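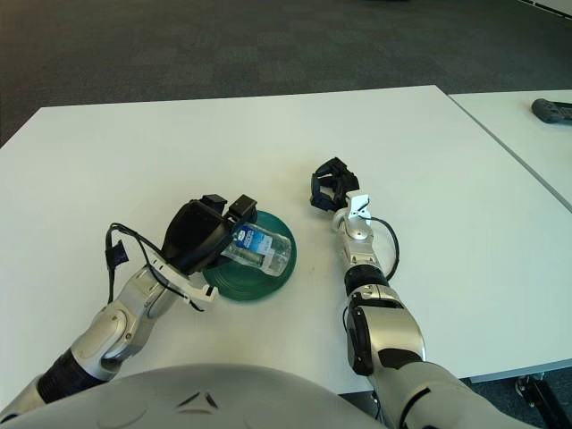

Lurkbridge had asked, in a comment received before the meeting, whether the draft rules cover one arm waiting while the other works, or only the case where both are moving. Their cell wrote its own rule for this and found that operators read "idle" in two different ways. They would accept either reading provided the text picks one.

The group agreed that the draft does not pick one. See item 3.

Filed under: Working Groups / Bench Manipulation / Minutes

Minutes of the Working Group on Two-Arm Tabletop Practice
Posted 7 April 2025 by the Secretariat

Present: representatives of Mullgate (chair), Flevano, Babaei. Lurkbridge by written comment.

1. Minutes of the October meeting

Approved with one correction. In section 4, "grip force limit" should read "grip force setting." Babaei noted that the limit is fixed in firmware at their site and the setting is what the operator changes. The two terms will be kept apart in all later drafts.

2. Table layout (draft clause 5)

Clause 5 currently says that the work surface "shall be clear." Flevano objected that no work surface is clear once the task objects are on it. Replacement text was agreed:

5.1 Only objects named in the task sheet shall be on the work surface within reach of either arm.
5.2 Where a second table abuts the first, it shall be treated as part of the work surface up to the reach boundary.
5.3 Controllers and hand tools may be kept on an adjoining table outside the reach boundary.

Mullgate asked for the boundary to be marked on the table with tape. Babaei opposed this for white tabletops, on the grounds that tape lines have upset their object detection. Left to the site, provided the boundary is written in the task sheet.

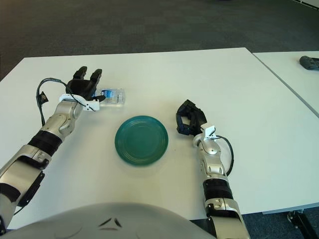
Flevano also asked that the plate or other target object be placed where both hands can reach it without crossing the center line of the torso. This was accepted as a recommendation — it will appear as "should" and will not be tested at audit.

3. Idle arm posture (draft clause 6)

The longest item. Two readings of "idle" were put forward:

(a) the arm has no commanded motion;
(b) the arm has no commanded motion and has been assigned no step in the current task.

Under reading (a), an arm that pauses between two steps becomes idle and would have to return to its rest pose each time. Mullgate reported 328 logged runs from its own bench. In 59 of them the second arm paused above the table for longer than the proposed time limit while still assigned to a step. Sending it to rest in each case would have added travel across the work surface for no gain in safety.

Reading (b) was adopted. An arm with no commanded motion that is still assigned to a step will be called "holding." Clause 6 will carry separate requirements:

6.1 A holding arm shall keep its fingers clear of the other arm's planned path.
6.2 A holding arm may remain above the work surface with the hand open or partly closed.
6.3 An idle arm shall be in the rest pose named in the task sheet.

Babaei asked that 6.2 exclude contact with the table. Agreed. The words "and not in contact with it" will follow "above the work surface."

Lurkbridge to be told of the outcome and asked to confirm that it settles their comment.

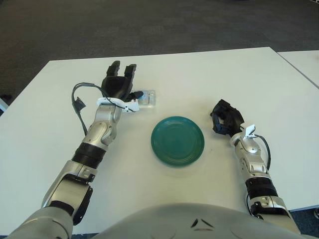 4. Transparent objects (draft clause 8)

The draft treats all rigid and semi-rigid containers alike. Flevano proposed a separate subclause for clear plastic, including bottles and small boxes. Depth readings on clear plastic are poor at their site, and a failed grasp is often recorded as a good one when the fingers close on each other.

Agreed text:

8.4 For transparent objects, a grasp shall be confirmed by at least 2 independent signals before the arm lifts. Finger position and motor current count as independent. Two camera views processed by the same detector do not.

Mullgate asked whether a printed label on a bottle is enough to exempt it. The group thought not. The label can help in finding the bottle but gives no assurance about where the fingers meet it. 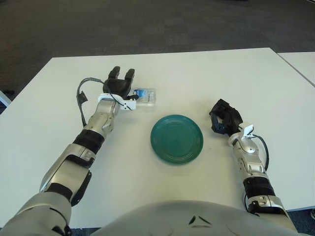 A further request, to require that bottles be presented upright, was not accepted. Objects lying on their side are common in ordinary use and should stay in the test set. The task sheet shall state the starting orientation.

5. Cable routing at the wrist (draft clause 9)

Babaei tabled a short note. External cables at the wrist need enough slack for full rotation, but a long loop can reach the table or catch on an object. The draft gives no figure. Babaei suggested that slack be checked at the extremes of wrist travel before the first run and again after any change of hand.

Accepted in principle. Flevano will not support a fixed loop length — arm sizes differ too much. The clause will describe the check only. Connectors left hanging from a cable shall be secured or removed before the check is made.

6. Record keeping (draft clause 11)

Retention of run logs set at 36 months. Mullgate's preference for a longer period was noted. Logs of failed grasps shall be kept on the same terms as all others.

7. Actions

Mullgate: revised text of clauses 5 and 6, with the definition of "holding" added to clause 3.
Flevano: clause 8.4, including a short list of signals accepted as independent.
Babaei: clause 9, wrist travel check.
Secretariat: reply to Lurkbridge on item 3.

8. Next meeting

Date to be set once the revised clauses have been circulated. Written comments will again be accepted from members who cannot attend.

Contact the Secretariat | © Working Group on Two-Arm Tabletop Practice | Back to top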